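Re: [supporters-trust] Girnport ground lease and the Haslinger loan

From: Fabian Hauser
Date: 13 November 2025
To: supporters-trust list

On the lease question, Dallel wrote:

> I read the club's statement twice and I still can't tell who holds
> the lease on the ground. It says the stadium company is "unaffected"
> by the petition against the football club. If that's right, can the
> landlord put us out while the club is being sorted? And what happens
> to the season ticket money? I paid $309 in March and so did my
> brother. I'd like to know if we are creditors or just unlucky.
>
> Also, has anyone seen the Haslinger loan agreement? People keep
> quoting it.
>
> Dallel

I'll take these in order. I'm not a lawyer. I did payroll and then general accounts for a long time, and I have read the filings that are public.

There are two companies. The football club is the one that employs the players and sells the tickets. The stadium company holds the lease on the ground at Girnport and rents it to the football club season by season. The petition was filed against the football club only, so in that narrow sense the statement is correct. The stadium company has not been named in anything I can find.

"Unaffected" is a stretch, though. The stadium company has one tenant. If the football club stops paying its rent, the stadium company has no income except the parking lot and the function room, and that won't cover what it owes the landlord. The lease lets the landlord give 30 days' notice after a missed payment. As far as I know no payment has been missed. The next one is due at the end of the quarter, and I would watch that date more closely than the court date.

The other thing about the lease is that it can't be passed to a new owner without the landlord's consent. Whoever buys the football club will need that consent or a separate deal for the ground. Two years ago the people who looked at buying walked away over this point, and I don't see that it has been fixed.

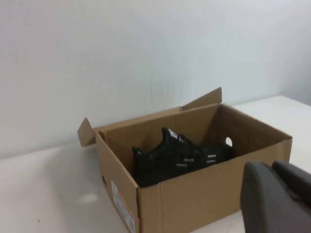
4 min read

Now the season tickets. If you paid for a full season and the club can't stage the games, you are an unsecured creditor for the part you didn't get. You would fill in a claim form and wait, and you would be in line behind the lender and behind unpaid wages. I would not plan on getting much. If you paid by credit card, call the card company first and ask about disputing the charge. There is a time limit on that and it varies, so don't leave it until after the hearing. If you paid cash at the ticket window, find the receipt. Several people have told me they only have the plastic card. Keep that too, but the office records from the old ticket system are patchy and I would not rely on them to prove what you paid.

Anyone who gave money to the training field appeal is in a different position. That money went to a separate account, and the trust has asked in writing for confirmation that it is still there. We haven't had an answer. The letter went to the club secretary and a copy went to the club's attorneys.

On the Haslinger loan, I have seen the summary but I haven't seen the agreement, and I doubt the people quoting it have either. The summary says the loan is secured against the football club's assets, including its share of league payments and any transfer fees. It does not mention the ground. So the claim going around that Haslinger "owns the stadium" is wrong on what we have. It may have grown out of the older Helix loan, which did cover the stadium company. The Helix loan was paid off and the release was filed. Anyone can look that up.

What the trust can do at this stage is limited. We hold 5 percent of the shares in the football club. That entitles us to notice of meetings and a copy of the annual accounts, and the accounts are late. We can also ask to be heard at the hearing, and I think we should. It would cost money. The quote I have is $300 for an attorney to read the papers and tell us if it is worth turning up, with anything after that billed separately. I would like to spend it. If you object, reply to the list and not to me alone, so the others can see the reason.

A few people have asked about forming a new club and starting over lower down. I'd leave that for now. The league wants proof of a ground before it will look at an application, which brings us back to the lease.

I'll post the hearing time when the court lists it. Please trim your replies, as the digest readers are getting the whole thread every time.

Fabian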